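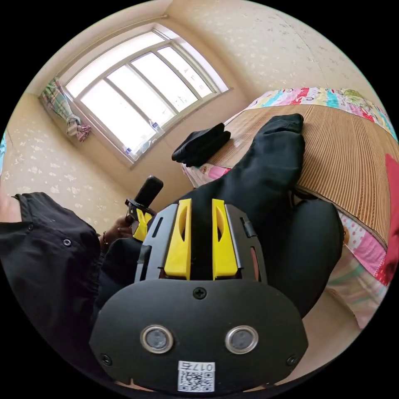

Chapter 2
The Bedroom: Folding, Hanging and Making the Bed

In Chapter 1 we studied the kitchen, where most things have a fixed place. A bedroom is more difficult. Clothes move every day between the body, the bed, the wardrobe and the wash, and the bed itself carries several layers which must be kept in order.

After this chapter you will be able to:
- choose which clothes to fold and which to hang
- fold dark clothes on a flat surface without making new creases
- arrange a bed that has a mat, a quilt and cushions

2.1 The bed as a work table

In many small homes the bed is the largest flat surface. In the Nirby household survey, 509 of 1518 homes had no other place for folding clothes. A woven summer mat is good for this work. It is firm, and the cloth slides on it easily. Push the quilt to the far side first, and put the cushions on top of it or at the head of the bed. Lay the garment face down, bring in the sleeves, and fold from the bottom to the top.

2.2 What to hang

A jacket with long sleeves should be hung. If it is folded, the sleeves take a hard line at the elbow.
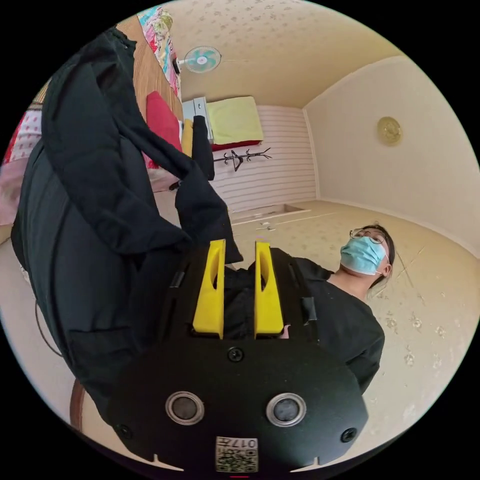 Hold the jacket by the shoulders and let the sleeves fall straight before you put it on the hanger or the coat rack. Heavy clothes go on the lower hooks, so the rack does not lean. Leave a little air between two garments.

Words to learn: crease, hem, lining, patchwork, polka dot, sill.

Before you read further, look at your own bedroom and write down every garment that is lying on the bed or on a chair. You will need this list for Exercise 17.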